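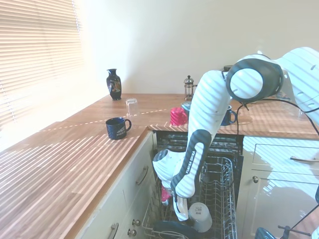
Mohammed-Awal Sarpong wrote to ask why a gripper that scores well on a bench should have to be tested again in a kitchen, and whether the second round tells a buyer anything the data sheet does not. Questions of this kind reach the Plutent evaluation office regularly, and this page gathers the answers given most often. It applies to the dishwasher series of the gripper comparison carried out at the Inonbridge test kitchen.

Home Programs Gripper Comparison Reports FAQ Contact
Search this site Enter keywords Go

Frequently Asked Questions: Gripper Comparison, Dishwasher Series

General

What is being compared?

The series compares parallel grippers and fingertips for handling ordinary dishes. The arm, the control software and the task list remain the same while the hand is changed. A second, smaller part of the series compares camera positions with the hand held constant. Results from the two parts are reported in separate tables and should not be added together.

Why was a dishwasher chosen?

A dishwasher rack places demands on a gripper that a flat table does not. The tines limit the direction of approach, and a mug that has tipped over may present its base, its rim or its handle. The fingers must also fit between the item and its neighbors, and a hand that opens very wide can be at a disadvantage even when its grip is strong.

A bench test remains useful for measuring grip force and repeat accuracy. The office asks suppliers for bench results before a hand is accepted into the series.

Does the series cover loading, unloading, or both?

Both. Each is scored on its own sheet. A hand may be submitted for one only, and the report will state this in the first line of the entry.

Who is responsible for the test plan?

The test plan is maintained by Akosua Kpodo. Changes to the plan take effect at the start of a new round and are never applied to results already published.

Grippers and Fingertips

Which fingertips may be submitted?

Any fingertip that can be fitted without permanent changes to the hand. Submissions to date have included bare plastic tips, tips with rubber pads, and the grooved Frimpong tips. Tips that leave a residue on glass are returned to the supplier.

How is the grip command set?

Hands that accept a single-byte command are driven on a scale from 0 to 255. The supplier states a value for ceramic and a value for glass before the round begins, and those values are then fixed. Operators do not adjust them between attempts. Hands that accept a force in newtons are run at the figure the supplier provides, and the report lists the figure as supplied.

Some suppliers have asked that the operator be allowed to "find" a good value during warm-up. The office has declined these requests. A value found in this way reflects the skill of the operator on the day, and another laboratory could not be expected to repeat it.

What counts as a successful grasp?

The item must be lifted clear of the tines, held for 2 seconds, and set down at the target without contact with any other item. An item that turns in the fingers during the lift is recorded as a slip. A slip does not end the attempt, but it is carried into the final score at half weight.

Failed grasps and dropped items are listed separately. A failed grasp generally points to the approach or the opening width; a drop generally points to the tips.

Are handles treated as a separate case?

Yes. A grasp on the handle and a grasp on the wall of the mug are scored in different columns. In the last round several hands that did well on the wall did poorly on the handle, mainly where the handle was turned toward a row of tines and one finger had no room to enter. 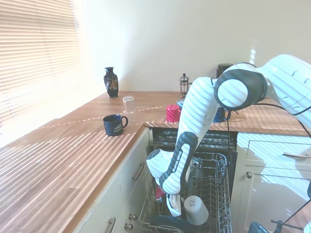 The reverse was less common. Narrow fingers that could reach a handle could usually manage the rim as well, although the mug tended to swing once it was off the rack. Suppliers of narrow fingers are advised to look at the swing column before they look at the total.

Is damage to dishes recorded?

Chips, cracks and scratches are recorded by item. A hand that breaks an item is stopped for the remainder of the session and inspected. It may resume after the inspection with the supplier's agreement.

Cameras and Lighting

Where are the cameras placed?

The comparison uses a fixed view of the work area. Suppliers may also provide a camera mounted at the wrist — at their own expense, and with a mount that does not narrow the opening of the hand. A wrist camera gives a close view of the rim just before contact but loses sight of the item when the fingers close. The fixed view keeps the rack in sight but is blocked at times by the arm. Neither view has been best on every item, and the report gives results for each alone and for the two together.

Is the lighting controlled?

It is recorded, and only partly controlled. Sunlight through window blinds is permitted during the kitchen rounds, including the striped shadows it throws on cabinets and counters. Yayra Agbeko, who prepared the vision section of the plan, set out the position as follows: a hand and camera sold for household use should be able to work in a household at midday. A supplier who wants results under even light may request an additional session with the blinds closed. Those results are published next to the standard ones and do not replace them.

Exposure settings are fixed at the start of each session. Automatic exposure is not allowed in the standard round.

Why are clear glasses included?

Clear glass is difficult for depth cameras, and bright sun makes it more so. Leaving it out would raise the scores of nearly every entry and would make the results of little use to anyone planning a kitchen product. Glass results appear in a column of their own.

May other items stay on the counter?

Yes. Mugs, a French press and other ordinary kitchen objects may remain on the counter during a session. Object detection is expected to tell them apart from the items in the rack. An attempt in which the arm goes to an object on the counter without being told to do so is scored as a failure of the vision system and is not held against the hand.
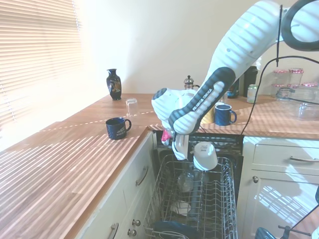
Controllers and Data

Which controller is used?

All standard rounds use the office's own controller settings. A supplier's controller may be tested in an open round, provided that it can be stopped from the operator's station at any time. Theophilus Sowah reviews stop behavior before any outside controller is connected, and his approval is needed in writing.

How many attempts make up a full entry?

A full entry consists of 2000 attempts, divided among the items on the task list. Partial entries are accepted for fingertips only. The task list currently has 23 items, and the list is sent to suppliers on request. The exact starting positions are not released ahead of a round.

Can the raw data be obtained?

Suppliers receive the complete record of their own entry, which includes joint positions, grip commands and video from the fixed view. Records of other entries are shared only with the consent of the supplier concerned. Universities may apply for a research copy, and applications are reviewed each August.

May a result be disputed?

A supplier may ask for a review of any attempt within the comment period named in the draft report. The request should give the attempt number and the column in question. Reviews are conducted from the recorded video and the command log. Where the video does not settle the matter, the attempt is removed from the total for that entry.

Taking Part

How does a supplier apply?

Applications should be sent to Krystyna Zawadzka at the Plutent evaluation office in Boston. The application must include a drawing of the mounting flange, the bench results mentioned earlier, the proposed grip values and a contact who can be reached while the session is under way. Hands should be shipped directly to Inonbridge after a session has been confirmed. Hands that arrive without a confirmed session will be stored, and the supplier will be billed for return shipping.

May visitors attend a session?

Supplier staff may attend sessions for their own entry. They are asked to arrive by 9:00 a.m., to remain behind the marked line while the arm is enabled, and to direct any question to the operator between attempts. Requests to attend on behalf of a university or a standards body should be made through the same office.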